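Home | About | Vacancies | Contact
2 min read

Demonstration Operators (part-time), Skusel project

Zonine is recruiting operators to record manual tasks for robot learning. Each operator holds a pair of hand-held grippers and carries out set tasks at normal working speed. The recordings are used to train two-arm control policies. No robot is worn or driven during recording. 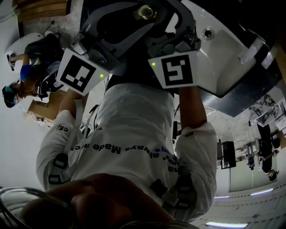
Shifts are four hours, with a break after every 50 minutes of recording. The target is 31 accepted demonstrations per shift. A demonstration is rejected if a marker is covered for too long or the grippers are put down before the end signal.

Duties
- Fit the arm straps and check cable slack at the elbow.
- Run the marker check on both grippers.
- Carry out tasks in the order given on the Cullinane task sheet.
- Log drops, slips and restarts by demonstration number.
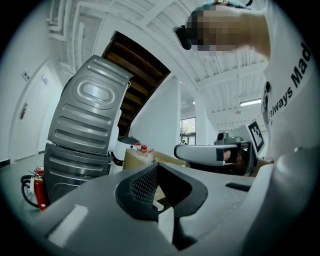
Requirements
- Full use of both hands and arms; able to stand for long periods.
- Willing to repeat one task up to 100 times in a week.
- Consent to video recording of hands, clothing and surroundings.

Experience of remote control is useful for later work on the Ernesen arm but is not required. Training is paid.

Apply to Gobnait Moynihan, quoting reference 379. Posts start in September.

Contact | © Zonine | Back to top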